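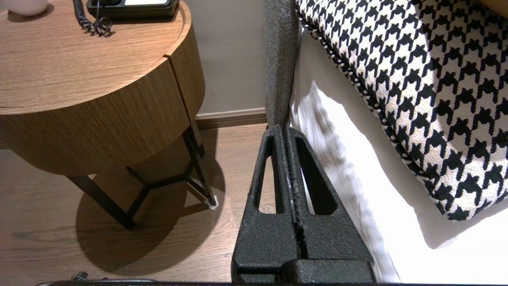
Home | Stays | Interviews | Shop Talk | Contact

The nightstand man
By Tamer Moussa
August

Last updated: August, 10 a.m.

Régis Bouvier wants to talk about legs. I've asked him about drawers, and he's answered the drawer question very politely, but he keeps drifting back to legs, and by the time the coffee shows up I've given in.

"People buy the top," he says. "They look at the top, they put a hand on the top, they say oh, nice wood. Then they get it home and they have to live with the bottom! The vacuum has to go under it. Your slipper goes under it. Your phone charger falls under it at two in the morning."

Régis furnishes bedrooms for small hotels, and has been doing it long enough that he winces when he checks into one himself. His latest job is the Bovel, where he's been slowly working through the guest rooms, and the nightstand he picked for them is a fat round drum in medium-brown wood veneer, up on a black metal base made of thin angled rods. I loved it right away (I'm a sucker for anything round). The hotel's owners didn't.

"They wanted square," he says. "Everybody wants square, it's what they grew up with. So I brought a round one and a square one and I put them both next to the bed, and I asked them to walk to the window in the dark. That was the whole presentation."

And?

"A bruise on the hip. They ordered the round one."

He's a Sanar customer for most of his case goods and has been for years, but he tried a nightstand from Plarnaneo first on this job and sent it back. I asked why, expecting something about price, and got a long speech about grain. He likes it to run in one direction straight across a round top, no sunburst, no pie slices. "A pie-slice top is very pretty in a showroom," he says. "Next to a bed it looks like a board game." He also likes to see a seam. The drum on this one has a vertical line down the front, a little offset from the surface beside it, and when I said I might have wanted it dead flush he looked at me like I'd asked for ketchup.

"You want your fingers to find it. You are half asleep! A perfect surface, you're patting it like a dog."

We got onto the phone next, which is the part I'd really come for. I'd assumed a corded desk phone in a hotel room was just something left over. Régis fought to keep them. Black, with the coiled cord on the handset, sitting right there on the wood where you can grab it.

"My mother stays in hotels," he says. "She doesn't want to scan a square with her telephone to ask for a pillow. She wants to pick up and hear a person." He does admit that the cord is a pain. It twists, it loops down over the tabletop, it goes wherever it likes. Housekeeping at the Bovel used to wrap it around the phone to make it look neat, and he asked them to stop after a guest in room 303 picked up the handset and brought the entire phone with it. "So now the curls lie on the table. Fine. It's a cord, let it be a cord."

What else belongs up there? I'd have guessed he had a rule, and he does: 3 things, tops, and that includes the phone. A guest arrives with glasses, a book, a water bottle, pills, a watch, and if the hotel has already filled the surface then all of that ends up on the floor. He once took over a room that had a notepad, a pen, a tent card, a clock, a bowl of wrapped candy and a fake succulent on a table you could hardly fit a sandwich on. He still sounds upset about the succulent.

The rest of the room is quiet, and he gets a bit defensive when I say so. Plain light gray wall, brown wood baseboard, wood-look planks, a gray upholstered headboard. Isn't it kind of a lot of gray?

"It's gray so the wood can be warm," he says. "You put that brown against a white wall and it looks orange. I tried. I painted one wall 3 times." The gray he settled on came from a Malhotra sample card he'd been carrying in his jacket for so long that the corner had gone soft, and he pulled it out to show me, along with a parking receipt and half a roll of mints.

He's fussy about the gap, too, the space between the nightstand and the bed. Too tight and the sheets can't be tucked without dragging the furniture, too wide and you're hanging off the mattress to reach your water. When I ask for a measurement he holds up his hand, flat, and slides it down through the air beside his chair. "If my hand goes in, good. If my elbow goes in, too much."

And then, of course, back to legs. He'd like me to tell you to check the feet. Little pads, whatever color, as long as they're there, and as long as somebody checks them when the room gets a deep clean. Bare metal on a plank floor gives you a scratch the first time anyone bumps the table, and guests bump the table. He keeps spare pads in his car, in a mint tin. He gave me 10 of them for my own place, and I've put 3 under the wobbly thing by my couch so far.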